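Search this site Go

How to Get Your Community Arts Day on a Calendar People Read
Posted by Milagros Rivadeneira, 6/4/24

I have put on the Pollport open studio day often enough to have made every mistake on this page, a few of them twice. The first year we had 20 artists, a brass band and an audience made up mostly of the brass band's parents. We had told people about it by taping a flyer inside the door of the venue.

Step 1. Pick the date in January.
Yes, in January, when you would like to be asleep. The regional arts calendar in Navarrete fills its summer pages early, and the high school theater group always gets there first. Call and ask what else is booked. If the answer is "the chili thing," move.

Step 2. Write the listing before you write anything else.
You get 510 characters. Spend them on what, where, when, how much and where to park. Your mission statement is lovely and can live on your website.

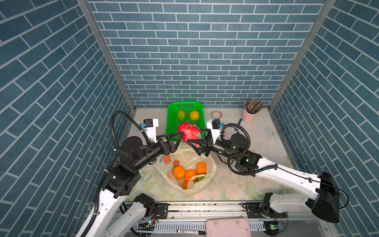 Dragon fruit, two grippers and a green basket.

Step 3. Make a list of who gets told.
Our mailing list has 2,573 names on it, and I would guess a good many belong to people who wanted to win a quilt once. Send to all of them anyway, then send a separate, shorter note to the ones who came last year. Last year that was 214, and they bring friends.

Step 4. Get the artists to do some of the work.
Send each one a paragraph they can paste. Do not ask them to "spread the word." Potters in particular will agree warmly and then go back to the wheel.
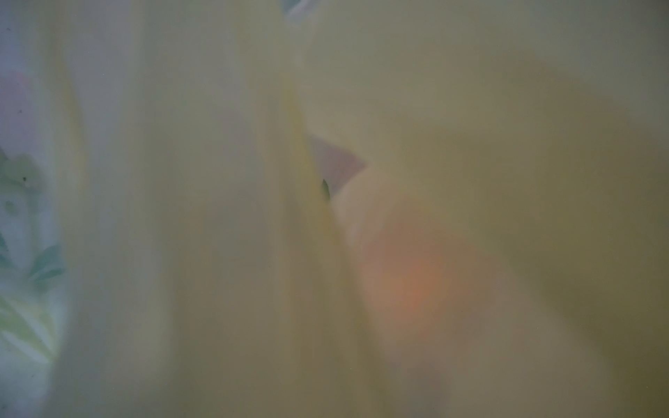
Pale folds, close up, with a bit of floral pattern at the left.

Step 5. Hang the posters.
Put the date in type you can read from a moving car. Ask before you use a shop window, and go back afterward to take the thing down. The hardware store in Darkon still has our poster from three festivals ago, and people still call me about it. 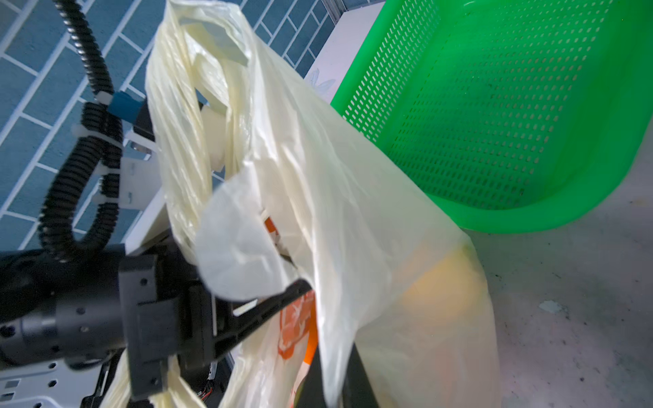
While you're in town, leave a stack of handbills at the library and the laundromat. The laundromat does better. People there have forty minutes and one old magazine.

Step 6. Send one reminder.
Two days ahead, in the morning. Include the rain plan. Ours is the Prallus Hall basement, which smells like a basement, but it has outlets and the band fits if the tuba stands in the hallway.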